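Ticket 2098
Opened by: Amerley Issahaku
Product: Quartey meal planner, Clisidero sync add-on
Status: Solved
Last updated: January 15, 2026

Hi team! First off, I love this planner and have used it since September. My trouble is with shopping lists. Any list over 140 items shows up twice on my tablet, while the phone copy is fine. I signed out and back in, restarted the tablet, and turned sync off and on. Same doubles every time!

Reply from Latar support
Thanks, Amerley, great detail. Please open Settings, then Lists, and tell us what it says next to "Merge on arrival." Also, do any of your items have photos attached? Large lists with photos get sent in 2 parts, and we'd like to see one of yours.

Amerley Issahaku
Merge on arrival is Off. I never knew that was there! And yes, lots of photos.

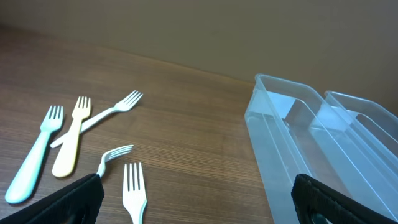
Attachment 1: plastic forks

Reply from Latar support
Got it, and it opens fine on our side. Turn Merge on arrival to On, delete the tablet copy only, then pull down to refresh. Give it some 30 seconds before you tap anything.

Amerley Issahaku
It worked!! One list, all the photos, even my notes in the right order. I added a bunch more items to test it and still no doubles. So happy. Can the Flemer widget show photos too?

Reply from Latar support
Not yet, but I've added your vote to that request. Marking this one solved.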